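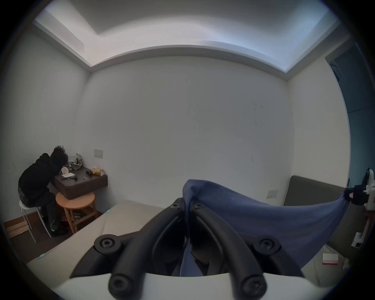
Two grippers, one blue cloth, a lot of beige bed.

March, 9:40 p.m.

Feet up, tea going cold, and I'm finally writing about the folding business because my head is full of it! I've been at the resale warehouse long enough to remember when Prelov was one long table and a radio. Now we get up to 3,000 pieces in a busy week, and management has decided that the plain stuff (tees, towels, anything without buttons) should go to machines by the end of the year. The system is called Clumeto. It learns from people folding with grippers in place of their fingers, so a few of us got asked if we'd move over from the tables and do that. I said yes before I'd even asked about the pay. Same pay, as it happens.

We use this online site to manage your cookie preferences. Accept all | Settings

My first day with the grippers I wanted to throw them at the wall. I can fold a T-shirt without looking, I could do it asleep, and suddenly I was pinching at a hem like a crab. My wrists still complain at night. You find out how much your fingertips were doing all those years, sliding under a layer, feeling if there's one thickness or two. 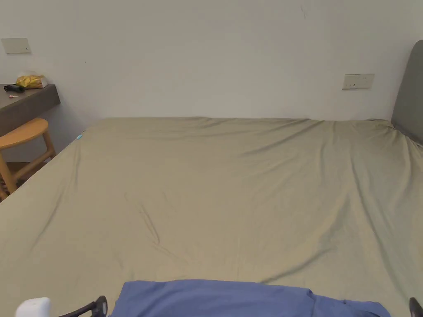 Blue on a khaki sheet, gripper tips either side.

The mood at lunch is mixed. The Rugemalira Street crew (they do the shoes) think we're digging our own graves, and they say so with their mouths full. I get it. There were 4 of us on the folding table last spring and now there are two, and the other two went to photo and returns. They kept their hours, but one of them really misses the table, the talking mostly. I miss it too. With the grippers you have to concentrate, so the chatter has dried up.
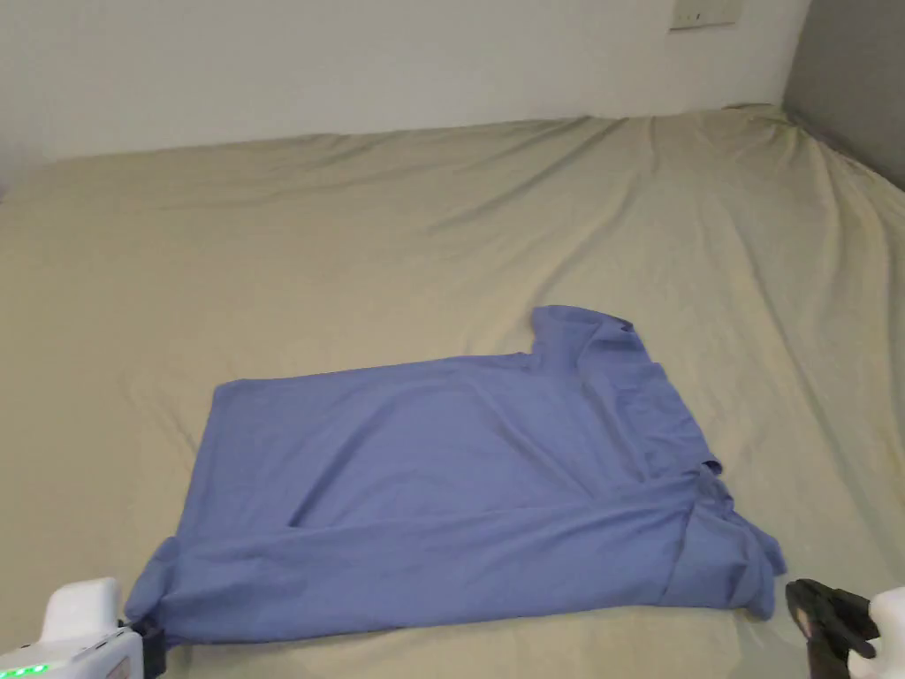

What I never expected is getting picky about my own folding again. I've folded shirts one way my whole life and now I have to think about which bit comes first, and whether a machine would know why. Pulling from a corner is the worst. You get that twisted little knot of cloth in the jaw and wrinkles fanning out across the band you just folded over, and with bare hands I'd smooth it flat in half a second. I asked if we're supposed to fix those or leave them. Fix them, they said, it needs to learn that part as well. So I'm a teacher now, I guess? My mother would laugh.

Wamis, the company that handles the training side, wants 300 good folds from each of us before summer. I'm getting there, slowly.

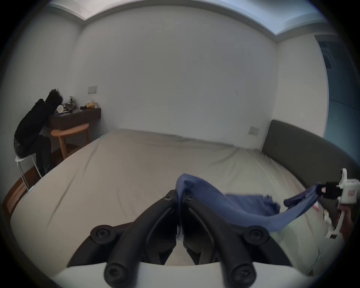 Things to ask tomorrow

Does the bad-wrist break count as paid time? Who gets first pick of the photo jobs if the table closes for good? And can we please have the radio back, even turned down low.

Bed now. I folded the laundry with my own ten fingers tonight and it was heaven.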